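To: Danladi practice list
Subject: Re: Draft collection rules, clause on garment folding
Date: Mar 17, 2023

Replying to the Trultness comments, quoted underneath. I've kept the quoted part short. The full message is in the list archive with the rest of the draft thread.

> We support the draft overall but think the clause on folding is too
> loose. "The operator shall fold the garment in a consistent manner"
> could mean almost anything. Two operators at our Clondley site read it
> and did different things with the second sleeve. One held the garment
> body with the other gripper the whole time, one didn't. Can the text
> say what consistent means, or should it be dropped?
>
> We would also like to know if beds are allowed as work surfaces. The
> draft only talks about tables.

Fair points, both of them. I'd keep the clause and tighten it. My proposed wording is in the sections that follow, and I've put in pictures from sweater folding with hand-held grippers on a bed so that we're all talking about the same kind of work. 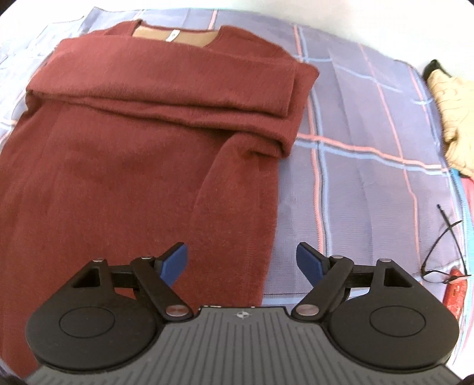
Section 4: Work surface and surroundings

4.1 A bed, table, couch or floor may be used. The surface type shall be recorded in the session sheet.

4.2 Patterned covers are permitted. The earlier draft asked for a plain sheet, and Zarton objected on the grounds that homes don't have plain sheets. I agree with Zarton. A plaid sheet under a red sweater is a perfectly good surface and I see no reason to rule it out.

4.3 Household items may stay on the surface if they are clear of the garment and of the path of both grippers. Glasses, phones and anything else that could be broken or dragged along should be moved off before the task begins. This one is a "should". I had it as a "shall" and was talked out of it, since a lived-in room is part of what we want to record. I'd still like to hear from anyone who has had something broken.

4.4 Nothing with a readable name, address or account number may be in view. Care labels inside a garment are fine. Our last review round had 467 entries on file and the only privacy queries were over mail left on a dresser.

Section 5: Grip

5.1 The operator shall take hold of fabric only, near an edge, a cuff or a fold. Pinching through a button, zipper or drawstring is not allowed.

5.2 Both fingers shall be on the fabric before the garment is lifted. If the grip slips, the operator lets go and grips again in the same episode. Slips are kept. They are marked in the notes column and the episode is not restarted. 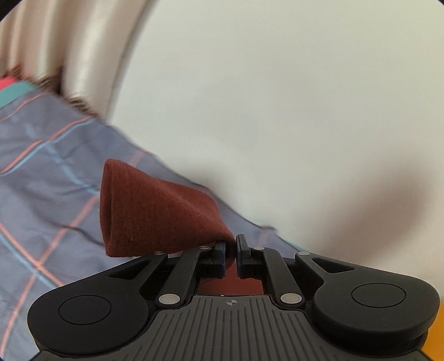
Fabric pinched at one end between the fingers (5.1).

5.3 The tool should be held so that the fingers and the fabric between them can be seen by its own camera. Loose cloth draped over the fingers is the most common reason we send an episode back. A fold of cloth standing up in front of the tool is acceptable as long as the finger tips aren't buried in it.

5.4 Rest breaks: no more than 30 minutes of continuous work. The tools aren't heavy but wrists get tired, and a tired operator starts dragging the garment when it should be lifted.

Section 6: Order of folding

The present draft has one sentence here and it's the one Trultness quoted. I suggest replacing it with the following.

6.1 The garment is laid out with the neckline away from the operator and the body as flat as it will reasonably go. Small creases are left alone. Face up or face down are both allowed, but the choice is written on the session sheet and kept for the whole session.

6.2 Sleeves are folded one at a time, across the body. Either may go first. The first sleeve is to be lying across the body before the second is moved. 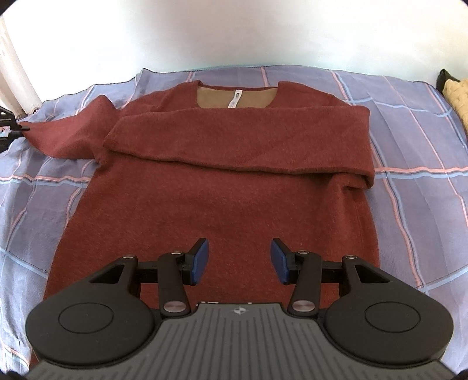 The question from Clondley was what the other gripper should be doing in the meantime, and I don't think the rule needs to demand one answer. Some operators rest the free tool over the lower body, open, ready to steady the fabric if it creeps. Others keep it well back. What I would like to prohibit is swapping between the two habits partway through a session, as that is where our reviewers have had trouble. So:

6.3 The operator chooses whether the free tool steadies the body or stays clear, and keeps to that choice until the session ends.

6.4 A sleeve is held at or near the cuff. It may be pulled straight before it is folded in, but not so hard that the body shifts on the surface. If the body does shift, carry on and mark it.

6.5 The second sleeve is lifted clear of the surface before it is brought across – sliding it over the sheet tends to bring the sheet with it.

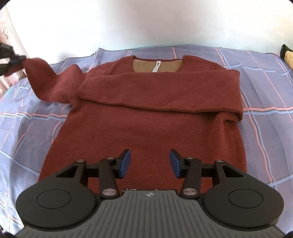 Section 7: Review and acceptance

7.1 Each session is checked by someone who did not take part in it. The checker reads the session sheet first and then looks at no fewer than 8 episodes.

7.2 An episode is rejected only for a breach of a "shall". Untidy folding is not a breach. I know a couple of sites have been rejecting lumpy results on sight and I'd ask them to stop, and to put those episodes back in if they still have them.

7.3 Sites keep the rejected material until the following August, in case the rules change again.

On timing, the old rules stay in force until this is settled. Work already accepted under them, 3,454 episodes at last tally, doesn't need to be checked again. If Trultness would prefer stronger wording in 6.3, please send the exact sentence you want and I'll put it in brackets in the next draft.

Still open: whether 4.3 goes back to "shall", and whether 6.1 needs a separate line for hooded garments. I have no wording for hoods yet.

--
Editor, draft collection rules
Danladi practice list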